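### Marking out a serving counter with tape on a covered table

Our hall in Arnholm prepares a shared lunch each February, and the tables are covered beforehand to protect the tops. We should like to mark where the serving line runs and where each bowl is to be placed. Is painter's tape suitable for this purpose, and will it come away cleanly afterwards?

Posted by Mallov Hall Bookings

**Clindness Community Kitchen**

Blue painter's tape is suitable. One long strip should be laid from side to side before any dishes are brought in. A slight slope does no harm, and small nicks in the upper edge may be left as they are.

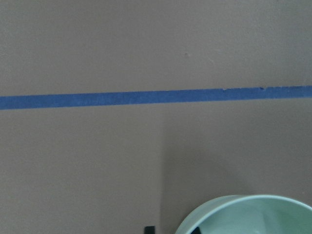 *Photo: Clindness Community Kitchen*

Where a bowl requires a fixed place, a second, shorter piece may be laid across the first to form a cross. It can be torn by hand – scissors are not required. The bowl is then set down just beyond the lower end of the short piece, so that the mark remains in view during service. 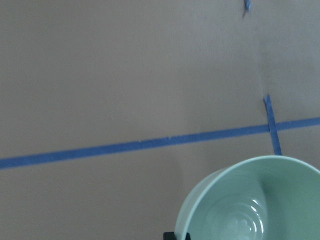

Removal should be carried out slowly, with the tape folded back upon itself. On bare cardboard it may lift a little of the surface if left overnight. Our own sheets are kept flat and used again for up to 4 lunches.

**Yu Street Rooms**

We agree with the above. Please also check the hire terms, as some halls do not permit tape on the table itself.

**user398**

Chalk works too but it gets on sleeves. Would use tape.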